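Posted in: Home Robotics > Simulators > Getting Started

Driving a two-armed robot around a pretend house: my first evenings with the Trumberg home kit

I've been promising a write-up of the Trumberg kit since January, so make a brew and get comfy. It's a software package that gives you a simulated house and a two-armed robot to drive about in it, and you can point it at cupboard doors, knobs and so on to your heart's content without denting anything you paid for. I bought the basic licence with my own money, by the way. I'll go through how I set mine up and then say what I think of it.

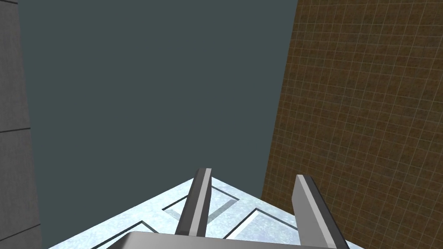 Reading time: 4 minutes

First job is the install. Download the main package, then the house pack, and do it in that order. I did it the other way round and got a blank window for an entire evening. When it asks where to put the house files, accept the folder it suggests, even if you're the sort (like me) who keeps everything on a second drive. You can move them later from the settings page.

Next, choose a house. There are 18 in the pack, all named after places I'd never heard of, and I went with Prakenport for no better reason than liking the sound of it. Load it up and leave it alone until the progress bar in the corner has gone completely. It looks ready well before it is, and if you start prodding the arms too soon they jump.

Now have a look through the gripper views. Press V to step through them and you'll get a close-up from each hand as well as the wide one from the body. Your first few will probably be mostly wall and floor. Nudge the wrist a little at a time with the arrow keys until you've got something useful between the fingers, then save that pose with Ctrl and S. Give it a sensible name! I have one called "thing2" and I've no idea what it's for.

Right, the approach. Pick the knob you want to work on and bring the hand in slowly. I set the speed slider to 4 and leave it there. The default is far too keen, and on a close-up view you lose all sense of how fast the arm is moving until you're practically touching the wood.

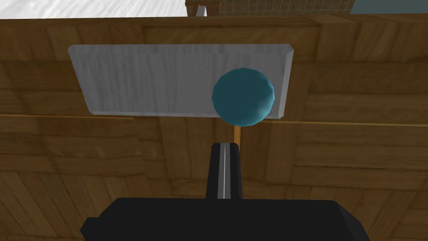
Line up side to side before you worry about depth. If you try to do both together you'll chase your tail, because every push forward shifts where the knob sits in the view. Get it lined up, stop, check it from the body view, and only then go forward. Tap the key, don't hold it. The manual says the opposite – I think whoever wrote it has steadier hands than I do.

When you think you're there, close the fingers and wait for the contact light in the side panel. Green means both fingers have hold of something. Amber means one of them has, and you'll want to back off and try again. Don't pull on an amber. I've tried it plenty and it's a waste of an undo.

The other thing that caught me out was the tilt. The body view leans with the robot, so the whole room can be on a slant while the arms look perfectly straight. There's a "level horizon" box in the view menu, but it crops the edges and I like seeing where both arms have got to, so I leave it off. You do get used to it.

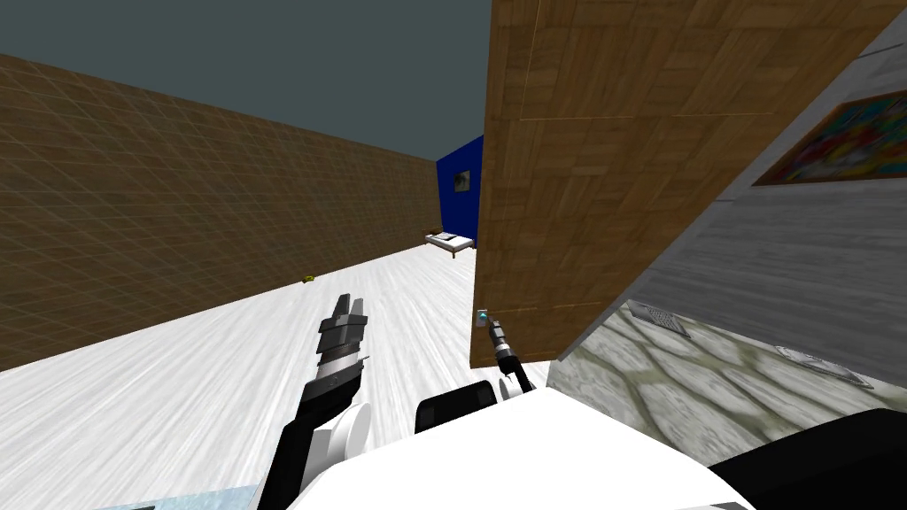 Body view in the Prakenport house, with both arms showing and the little bed at the far end.

Once you can reach a knob by hand, try recording the run. Press R, do the approach, press R again. The kit saves it as a list of steps which you can open and tidy up, and I'd really recommend trimming the dithering at the start. Then set it to repeat. The basic licence stops at 1000 steps per recording. That sounds loads until you're a tapper like me and use up half of them getting across the room.

Keep the idle arm out of the way while you do this. I park mine out to the side with the fingers open and lock it with L, otherwise a stray key press sends it wandering off and spoils the recording.

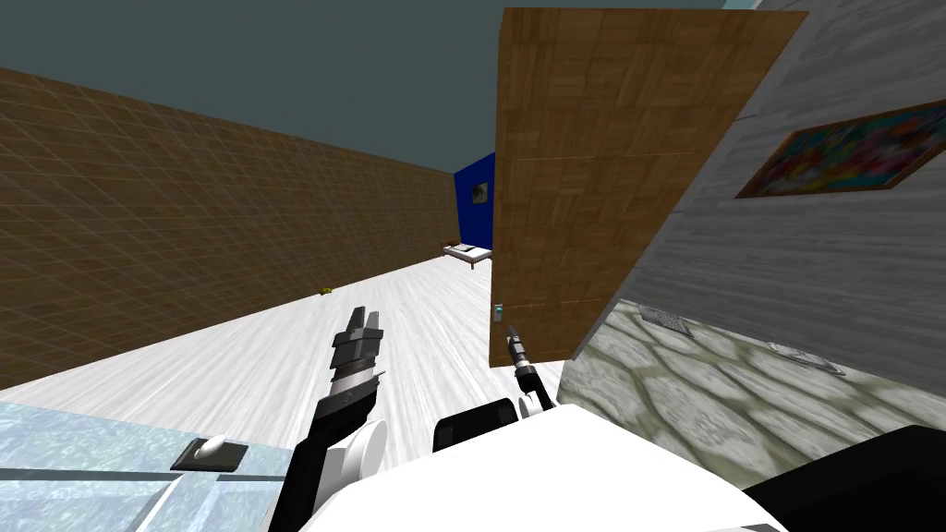 So would I buy it again? Yes, with a couple of grumbles. The rooms are good fun to poke about in and the hand views are lovely and clear once you've found a decent angle. The help pages are thin, though, and the step editor has no search, so you end up scrolling and scrolling. I did try the Ogura trial beforehand and found its menus tidier, but it only came with one arm and I wanted two.

If you've an older computer, turn shadows down to low before you load a house. Mine went from a slideshow to perfectly usable. I'll do another post on drawers when I've got the hang of them – at the moment I mostly just shove.

Comments (4)

Larasati Gunawan
The bit about installing the house pack second has saved me! Mine was blank as well and I'd nearly asked for a refund. Do you know if the saved poses carry over to a different house?

Author
They do, but the heights might be off, so check before you close the fingers on anything.

mothballs
Holding the key works fine for me at speed 2. Tapping made my finger ache.

Dev_in_Ollton
Can you plug a game controller in or is it keyboard only?

Contact | Privacy | Back to top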